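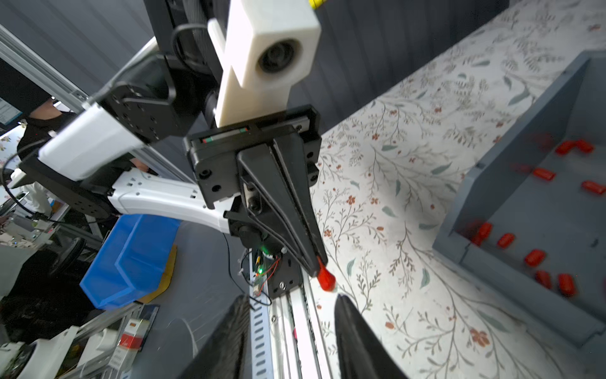

Slide 1: red pieces, gray tray, flowered cloth

Morning, all. Mahlet asked for six minutes on small parts and how we keep them. I've heard the claim that a tray fixes everything. I doubt it.

Count what's in your own tray, then what's lying next to it. Itthorpe sells a sorting kit with 400 pieces and one lid – who tested that? (Pause. Let Omid grumble.)

NEXT SLIDE

Baskets on the wall, then. Siamak swears by wire mesh for pens and bottles. Fine for those. Small red pegs belong in a bin with solid sides, and I'd want it within reach of whatever they plug into. A patterned cloth underneath is pretty, but rust-red flowers and red pegs? Try finding one.
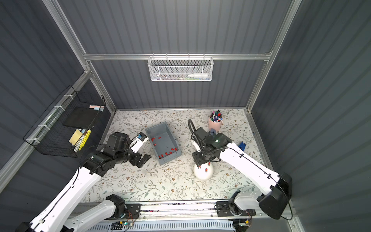 Cups for markers I'll allow. Ask Forough about labels – she has almost 1,000 and still can't find the tape.

Questions, then over to Elias.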